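Forum > Working life > Automation on the floor
Thread: They automate the sorting, what do you do now?

nthambiah
Member, joined November
I write here because I would like to hear from people who passed through the same. I work in a returns and testing place, we call it Rindine after the old owner. People send back small household goods, we look at them, we decide if they are sold again, repaired or thrown away. For 6 years I did the deciding with my hands and my eyes. Now the company has bought a system named Skivau which picks the item, turns it and gives it a grade. My job is to prepare the items for it and to look at the ones it refuses.

I am not against the machine. It is steady, and my wrists are better than last year. But my day has changed more than the managers think. Before, I took a book or a glass, I knew in one moment what was wrong with it, and I wrote it down. Now I choose items that are difficult for the system, I put them out on a table, and I write how a person would grade them. It is strange work. I teach it the things I know, and I am not sure what is left for me when I finish.
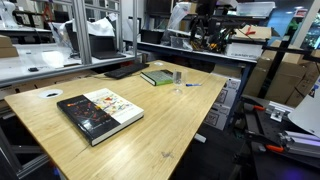
Photo: N. Thambiah, test room, December 2024

The table holds the kind of items I mean. A thick book with a black and white cover is not easy, for the black part shines when light falls on it and a shine can be graded as damage. The glass is worse. When it stands in front of the green book, you see the book through it, and Skivau gave us one item where there were two. A pen is simple, but it rolls.

So my question to you: did your employer give you a new title or new pay when this happened? Mine gave a short course of 2 days and the same contract.

pallet_jack_ray
Senior member
Same contract here too. We got Stiltel in the warehouse and they told us our job would be "more interesting." It is interesting for the first month. After that you are the guy who clears jams. Ask for the title now while they still need you. In a year they won't.

Elspeth Paterson
Member
I don't agree with Ray. I was a picker and now I train the grading system in a place like yours, and I would not go back. Nobody asked my opinion on anything when I was a picker. Now the engineers come to my desk and ask why I gave a B and not a C.

Nimal, do you write down your reasons or only the grade? Write the reasons. When my review came I had a notebook full of them, and it was much harder for my boss to say that I only put things on a table.

nthambiah
Only the grade. There is one box in the program and it takes the letter. I can start a notebook, thank you for this.

But Elspeth, do you not feel that you give away what you know? My colleague has the same opinion as you, and we discuss it every lunch. He says knowledge in a head is worth nothing if the company does not see it. I say that when it is in the machine, they see the machine.

Elspeth Paterson
Some of it, yes. I was worried the first winter. But the goods change all the time. New coating, new packaging, new kind of plastic, and the system is lost again until someone shows it. I have been "almost finished" for a long time now.

tdw_binline
New here. Can I ask how many you have to do in a day? We have a target of 200 items for the teaching station and I think it is mad. You can't look properly at a drinking glass at that speed. Our union person is trying to bring it down but management says the old line did more.

pallet_jack_ray
Of course the old line did more, it was sorting and not teaching. Different work. Tell your union person to say exactly that. And refuse any number they took from the vendor's slides.

nthambiah
We have no target yet, but I heard the word in a meeting last week. I will be careful.

One more thing which I did not expect is the quiet. On the old line we were 5 people and we talked the whole shift. In the test room there are boxes to the window and a bench full of cables, and I can pass a morning without a conversation. My supervisor thought I was joking when I said that this is the biggest change for me.

mamo_nightshift
Not joking at all. We run Mamo at night and I talk to it. It does not listen, but neither did the guy before.

On the pay question: check how your job is described in the contract. Mine said "manual grading" and I was no longer doing manual grading, so they had to write a new one, and then we could negotiate. It took a long time and the raise was small — but it was a raise.

Elspeth Paterson
Good advice. And ask if you can do one shift a week back on the floor with the others. We got that. The managers agreed when I told them I need to see the new goods before I can teach them, and it is also true.

nthambiah
I looked at my contract tonight. It says "visual inspection and sorting of returned goods." The sorting is done by Skivau. I will ask for a meeting, and I will ask for the shift on the floor also. I write again when I have an answer.

tdw_binline
Please do. I'm going to read mine as well.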